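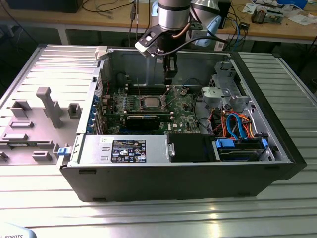
Anyone gotten money back on an extended warranty you never agreed to?

Posted by tightbudget_ohio in Consumer Problems > Refunds and Disputes

Hi all, long one, sorry. In June I bought a refurbished desktop from a store called Culler. Nice enough people, in and out in half an hour. At the register the guy turned the little screen toward me and had me sign a couple of times, and he said one signature was for the purchase and one was "for the coverage that comes with it." I took that to mean the regular store guarantee. I was tired and I had my kid with me and I signed.

Fast forward to last week, when I finally sat down with my card statements. There's a charge from a company called Meseck that I'd been skimming past because the name meant nothing to me. I called the number next to it and it's a "premium device protection plan," billed monthly, and so far they've had $288 out of me. The first month was free, so it didn't even show up next to the computer purchase where I might have noticed it.

I asked them to cancel and refund me. The rep was polite but said I had signed an agreement, the window to cancel for a full refund was 40 days, and all she could do was stop future charges. I asked for a copy of what I signed and she said she'd "put in a request." Nothing yet. Culler says they only sell the plan and I have to deal with Meseck. Meseck says if I have a problem with how it was sold I have to talk to Culler. Round and round.

What bugs me most is that I never got any paperwork for the plan. My receipt from the store has the computer, a power strip and the sales tax on it, and that's it. I've never made a claim and I didn't know there was anything to claim on!

So is this gone? Can I get any of it back? And is it worth going after the older charges or should I be happy they've stopped? I did let her cancel it on the phone, by the way, and now I'm worried that was a mistake.

Thanks for reading all that.

marigold_and_rye
Top contributor in Refunds and Disputes

Canceling on the phone wasn't a mistake. You stopped the bleeding, and stopping a plan going forward doesn't mean you agreed that the old charges were fine. Do get it confirmed by email though. I've seen plenty of people on here "cancel" by phone and then find another charge the next month.

I went through something very close to this with a plan on a washer (company called Beyene, different outfit, same runaround) and got nearly all of it back, so I'll tell you what I did and you can take what's useful.

First I wrote a letter. A real one, on paper, sent so that somebody had to sign for it, and I sent the same letter to the store and to the plan company with both names at the top. That part mattered a lot in my case. As long as I was calling them one at a time they could each point at the other one. Once they both had a letter showing the other had it too, the pointing slowed down.

Keep it short. Say what you bought and when, say what you were told at the register in the words you remember, say you were never given the terms, and ask for two things: a copy of the signed agreement and a full refund of every payment. Give them a date to answer by. I gave 13 days for no good reason except that it landed before my next statement. Don't call anybody a crook, even if you'd like to. I wrote that version first and it felt great and I threw it out.

Then look hard at the copy if they send one. Check whether the monthly price is on the same page as your signature, or whether it's just a signature floating on a screen with the terms someplace else. Mine had the terms on pages I had never been shown. I said so in a second letter and that's when the tone changed.

About the 40 days — that's what their contract says. It's their rule for somebody who knew they bought a plan and changed their mind. You're saying you were told it was something else, which is a different complaint, so don't let them keep dragging you back to the cancellation window. A lot of states also have their own rules about service contracts and when you have to be given the terms, so look up yours before you write. Your state attorney general's office should have a consumer complaint form online, and so might the insurance department depending on who regulates these things where you live. Filing was free for me and took me less time than one of those phone calls.

Also call your card company today. There are time limits on disputing charges and the older ones may be past it, but the recent ones might not be. Ask them about each charge separately. I got 4 months back that way before the store ever answered me, and the rest came later as a check, with a letter saying they weren't admitting anything. Fine by me, I cashed it.

If all that goes nowhere there's small claims. I didn't have to go that far so I can't tell you much about it.

One more thing, write down your calls. Date, time, who you talked to. Go back and do the ones you already made while you still remember them.

dale_in_the_garage

You signed it so its probably on you. Always read the screen. My brother in law had the same deal with a phone plan and they never gave him a dime.

That said Cliklow did refund me once on a tablet plan when I just kept calling every morning at 9:00. Took forever. So maybe try that.

porchlight22

I'd be careful with the "you signed it" answer above. A signature helps them, sure, but it doesn't automatically settle things if you were told you were signing for something different. The trouble is proving what was said, and that's where your receipt comes in — if the plan isn't on there and you never got papers, it backs up your side. Take a clear copy of it now, because that register paper fades. I have a whole drawer of blank ones (ask me how my dishwasher claim went).

I'd also search your email, spam folder included, for the plan company's name. Sometimes the terms went out as a "welcome" email and they'll say you were told. Better to know that before you send a letter saying you never got anything.

And if you had coverage through your credit card already, mention it in the letter. Mine doubled the maker's warranty on some things I bought, so I had a pretty good argument that I wouldn't have knowingly paid for a second plan. I'm not a lawyer or anything, I just have bad luck with appliances.

tightbudget_ohio

Thank you both, and dale too I guess, lol. Checked spam and there is nothing from Meseck in there. Called the card company on my lunch break and they opened a dispute on the last two charges and are looking at whether they can do the others. Letters go out tomorrow, both names at the top. I'll come back and update when I hear something.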